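Robots on the teardown bench: what changed for us at Kindon
Speaker notes, Sandthorpe repair and reuse meetup, 23 March 2021

Hi everybody, thanks for sticking around after lunch. Wait for the door to close. Water is on the left, don't knock it over like at rehearsal.

I run the desktop bench at Kindon. We take in retired office computers, strip them, sort the parts, and either rebuild a machine or sell the parts on. Last October we started using a robot arm for part of that work. We call the whole setup Duman, arm and table and software together, so if I say "Duman did this" I mean all of it.

I'm going to talk mostly about the people side. Ask me about the motors later and I'll do my best (my best isn't great).

SLIDES 2 TO 4, click through slowly, let people look

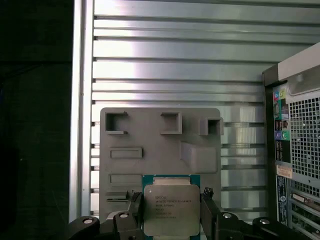
Processor between the fingers, fixture plate behind it.

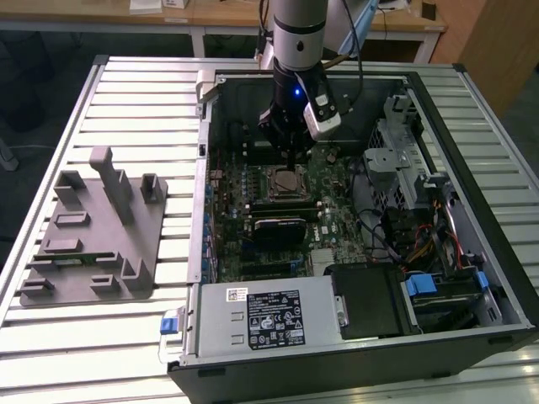
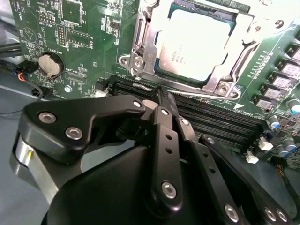 OK so, who in the room has pulled a processor by hand? Show of hands. And who has bent a pin doing it? Same hands, usually! Give them a second to laugh, then go on.

Why did we start with the insides of desktops and leave everything else alone? Simple answer, it was the job people complained about most. You're bent over a case, your neck hurts by ten in the morning, you're trying to get two fingers into a space made for one, and you do it over and over. Everybody on the bench has the little cuts on the knuckles. When management asked us what we'd hand over first if we could hand over anything, we all said that.

I want to stay on that for a minute. They asked us. I've since talked with people at other shops where the arm was already bolted down when the bench crew found out, and those conversations are pretty gloomy. I don't think our managers are saints, but they did ask, and it made the first few months a lot easier than they could have been.

SLIDE 5, the numbers

Keep it short, they can read it.

We have 11 people on the bench. We had 11 before. We have 2 arms, one that does real shifts and one that we train and test on. In the busy part of the winter we were taking in 1250 machines a month. The arm does not touch most of those. Say that again, slower, people always miss it. A person still opens the case, cleans out the dust, checks that there's nothing weird in there, and decides if it's one for Duman or one for human hands.

(If somebody asks what counts as weird: spiders, a sandwich bag with spare screws in it, a sticky note with a password. All real.)

SLIDE 6, what the work looks like now

So before, one tech took one machine from start to finish. You opened it, you pulled everything, you logged it, you put the shell in the cage. You could work for a whole shift and not speak to anybody, and some of us liked that very much.

Now it's split. One person preps cases. One person minds the arm. One person takes parts at the far end and grades them. We rotate every two hours, and that was a fight, so let me tell you about the fight.

The first schedule had people on one spot for a full week. It looked tidy on the wall. By the third day whoever was minding the arm was bored out of their skull, and a bored person watching a machine is not really watching it. We had a case shift on the table one afternoon, just a bit, and the person minding didn't catch it until the arm stopped itself with a complaint on the screen. No harm done, one scraped bracket. But we all knew why it had happened. We asked for shorter turns, the answer was that handovers waste time, we said try it for two weeks, and they tried it. Still doing it now.

If you take one practical thing home from me, take that one. Minding is tiring in a way that lifting isn't. You get to the end of it and you haven't done anything you can point to, and you're wiped out anyway.

SLIDE 7, teaching the thing

This is my favorite part so I tend to run long, watch the clock.

I figured the robot would show up knowing how to do the job. Nope! It knew how to move. Everything about where to be gentle came out of our heads, and it's amazing how hard that is to get out of your head and into words. I've been doing this for years and I could not tell you how I know a memory latch is going to be stiff. I just push and my thumb knows. So we spent days at the training arm, guiding it through the motions, over and over, with somebody writing down every time one of us said "no, no, softer" or "come in from the other side."

Two things came out of those days that I didn't see coming.

First one, we found out we all do it differently. I hold the case with my left forearm. The person next to me takes the memory out before doing anything else, and I always left it until after. We'd worked side by side for years and never compared! Some of those differences didn't matter a bit, and some turned out to explain why one person had hardly any damaged sockets and another had a few every month. (That was me. I was the few every month. It's fine, they know.)

Second one is touchier. When you teach a machine your trick, it isn't only your trick anymore. One of our most experienced people went quiet around that time, and when it finally came out it was just that: "I was the one you all came to for this." I don't have a nice answer. What we did was put the teaching into the job description, with a raise attached. It's a real skill and it had been going on for free. I think that helped. I also think it doesn't fix everything, and I'd like to hear from anybody here who's been through the same.

SLIDE 8, Meten

Meten is the logging software. Every part that goes through gets a record, what it is, which machine it came out of, what grade it got. We used to do that on paper and then type it in on Friday afternoons, badly.

Good side, no more Friday typing. I do not miss it. Also we can find things now.

Not so good side, Meten also knows who was on which spot and when. In the first version there was a screen with everybody's name and a little bar going up and down. I don't believe anybody meant harm by it, I think it came in the box that way. But you should have seen that bench the morning it went live. People stopped helping each other. You'd normally lean over and hold a cable out of the way for your neighbor, and suddenly leaning over made your own bar drop.

We had it off the wall in four days. The rule now is that Meten shows numbers for the bench as a whole, and if a supervisor wants to look at one person's record, that person is in the room. It's written down and signed. Please, if you are getting anything like this, have that talk before the thing is switched on. It is so much harder after.

SLIDE 9, things that got worse

Be straight here, people can smell a sales pitch.

Noise, a bit. The arm itself is quiet, but we moved the compressor closer and that is not quiet.

Training new people. Your first month used to be all easy machines, the plain office towers, one after another, until your hands had it. Those are exactly the machines that go to the arm now. So our newest tech got the leftovers, the odd shapes and the rusty ones and the ones where somebody glued something. Hard way to start. We've now set aside one day a week where the easy ones stay with people, arm or no arm, and the schedule just has to live with it.

Waiting. When the arm stops, three people stop. When I used to stop, I stopped. We keep a rack of hand work next to the cell for those moments, 23 machines when it's full, and it's a decent system as long as whoever emptied it fills it back up. You can guess how that goes.

SLIDE 10, things that got better

Knuckles! Show them mine.

Necks too. I used to go home and lie on the kitchen floor. I do that less.

Grading is much better than it was, mainly because a person has time for it. You used to glance at a board and toss it in a bin. Now someone sits down with a light and looks properly, and we've been rebuilding machines that I would have sent for scrap a year ago. A lot of people on the bench will tell you that's the best part of the new job, and it's the bit I ask for when we draw up the rotation.

And we talk more. Partly about the robot, mostly about lunch.

SLIDE 11, if you're about to do this

Don't read the slide out. Just say:

Ask the bench which job they'd give away. Pay for the teaching. Keep turns at the arm short. Look hard at what the software records. Keep some easy work back for your beginners, and put it in the schedule in ink.

Nobody lost their job at ours. I get asked that every time, so say it before they ask. I can't promise what it looks like in five years, and I wouldn't trust anyone who could. We did get it in writing that if the hours on the bench go down, we get first pick of the rebuild work, with training. I can send the wording to anyone who wants it, leave your email on the sheet by the door.

Questions. If there aren't any, ask them what job they'd give away first and go around the room, front row to start. Finish by ten past so the next speaker can plug in.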